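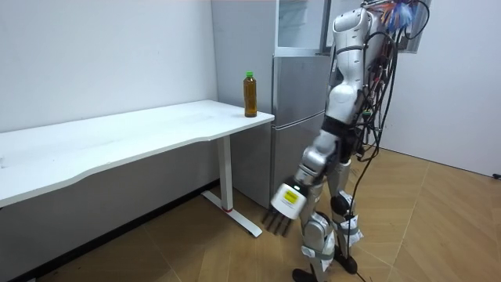
The white desk in the small room, up against the back wall.

Search this site Enter keywords Go

Dollwood workroom refresh: progress report to the Murner Fund
Thursday, July 1, 2021
Prepared by Algirdas Juška

Hi everyone at Murner,

Second report from me, and a much happier one than the first! Last time I was writing with a cold cup of tea balanced on a stack of flat boxes and very little to tell you apart from delivery dates. Now we've got a desk in the small room and I've been enjoying myself far more than a person should over office furniture.

The desk first, as it's the biggest thing your money has bought. It's the white one from Olteanu, the long thin top with the gentle curve along the front edge. I went back and forth on that curve for ages (my sister thought the straight one looked more serious, and it was cheaper) but I'm so glad I stuck with it. The small room is tight, and a deep desk would have eaten half the floor. This one tucks in against the back wall and you can still get past it without doing a sideways shuffle.

I also like the feet more than I expected to. At the end you see in the photo it's one upright column down to a T-shaped foot, so there's no tangle of legs and crossbars to kick or sweep around. There's a little bit of red where the column meets the base, the only colour on the whole thing, and I've grown quite fond of it. I had been pushing for the grey frame in my original application, so please note that as a change: white frame, same price, shorter wait.

Money. The grant was $2,000 and $1,000 of that was set aside for the desk. It came in under by $136, delivery included, after Olteanu took something off for a scuffed carton. I'd like to move the $136 over to the lighting line if you're happy with that. The lamp I'd priced up has been discontinued and the nearest match costs more. If you'd sooner have the money back, say so and I'll send it.

Assembly was a long afternoon. The instructions from Olteanu are all drawings and no words, and the drawing for step four shows a bracket facing the opposite way from the one that fits. I took the whole end off and started again. I've written to them about it and they were very nice. If you fund anyone else to buy the same model, pass on my tip: lay the top face down on a blanket, put all the bolts in finger tight, and leave the proper tightening until both ends are on.

Some things haven't gone to plan. The chair is still on back order, so for now we're using one of the old kitchen ones, and it's too low for any serious typing. The wall shelf is on hold as well. I bought the Zero brackets as listed in the application, then found the back wall is plasterboard with the studs in the wrong spots for them. I can return the brackets, and I've asked for a quote on a track system that would let us choose where the screws go. I should hear back before the middle of July. I'd rather wait and do it once than patch a wall full of holes.

One small overspend to own up to. The offcut of carpet I was going to use under the desk smelled dreadful once it warmed up, so out it went, and I paid $40 for felt pads and a decent extension lead in its place. I've put that under sundries and the receipt is in the envelope with the others.

What's left for this stage:

Chair, when it arrives
Shelf, once the quote is in
Lamp, subject to your okay on the $136
Touch-up paint near the skirting, where I caught it with the corner of the carton (my fault, my paint)

I don't need any further payment before the next report. What I do need is a yes or no on the lamp money, and an email is fine for that, no need for a form unless your auditor likes forms. And if any of you are out Dollwood way, do drop in and have a look at the desk. Ring first so I can clear a spot for you to park!

Cheers,
Algirdas

Contact the Dollwood office | © 2021 Dollwood | Back to top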